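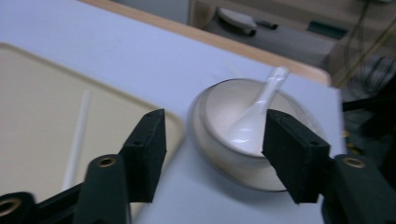
The gripper at a white bowl and spoon during table-clearing recordings at Skiravon.

Print this item | E-mail to a colleague

Table set recordings pass the halfway mark

The group collecting examples for the Wolo tableware model has finished the first half of its recordings. The target is 2000 demonstrations, all made by people working a hand-held gripper at an ordinary table. The recordings will be used to train an arm to lay and clear a place setting.

Snædís Brøndum, who runs the sessions, has 14 people on the rota. Each works for two hours and then hands over. They are asked to move at a normal pace, to keep both fingers in view of the camera when they close on an object, and to carry on if something slips. A dropped spoon that is picked up again stays in the set. A recording that is stopped halfway is thrown out.

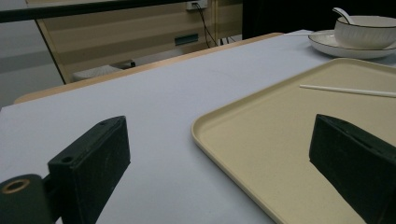 Bowls and trays have given little trouble so far. Thin items are harder, and Lyle Blackwood has asked for 200 extra demonstrations of lifting a chopstick off a flat surface. He wants them made from several starting angles, with the tray turned between attempts. Spoons left standing in a bowl will get a smaller batch of their own.

Tavion Lindqvist is checking the labels as they come in. He reminds everyone to write the task on the sheet before starting. Last month several recordings were filed under "clear" when the person was laying the table, and they had to be sorted by hand.

The second half begins in October, in the same room. Anyone who would like a place on the rota should speak to Snædís. New people need one practice session before their recordings are kept.

This site uses cookies to remember your newsletter settings. Accept | Manage choices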